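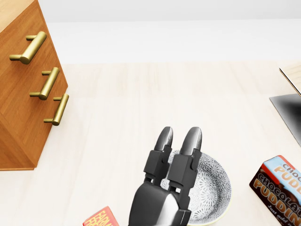 A sala B do estúdio Skenport tinha um tempo de reverberação de 530 milissegundos com os painéis fechados. Bohumila Kadlec conhecia o valor de cor e mediu-o outra vez em outubro, antes da sessão. O gráfico deu-lhe o mesmo número.

Luzius Koller chegou às 7 com o violoncelo e pediu que lhe baixassem o ar condicionado. Bohumila desligou-o. O piso de ruído desceu 6 decibéis e ficou apenas uma componente estreita, perto dos 2000 hertz, que não aparecia nas medições anteriores.

Trocou o cabo do microfone esquerdo. A componente manteve-se. Trocou o pré-amplificador, um Orkato de válvulas revisto no verão, e depois o próprio microfone. Manteve-se. Com os dois canais em silêncio, ouviu-a nos auscultadores: uma nota fina, estável, ligeiramente abaixo de um si.

"Posso tocar?", perguntou Koller pelo intercomunicador.

"Pode. Primeiro andamento, sem repetição."

Tocou a suite de Appiah do princípio ao fim do andamento. No compasso em que a partitura indica uma pausa longa, Bohumila olhou para o analisador. A linha tinha desaparecido. Voltou quando o arco voltou à corda.

Fizeram segunda tomada. Na pausa, a linha desapareceu outra vez, durante o mesmo tempo, e regressou no mesmo compasso.

Ela rebobinou e procurou nas fichas da sala. A última gravação da suite fora feita ali por um violoncelista de apelido Kukau, em fita, com os painéis abertos. Na coluna das observações alguém escrevera a lápis: "Zumbido no agudo. Respeita as pausas."

Bohumila gravou a terceira tomada sem filtro. Na ficha, por baixo da linha a lápis, escreveu "idem" e a hora.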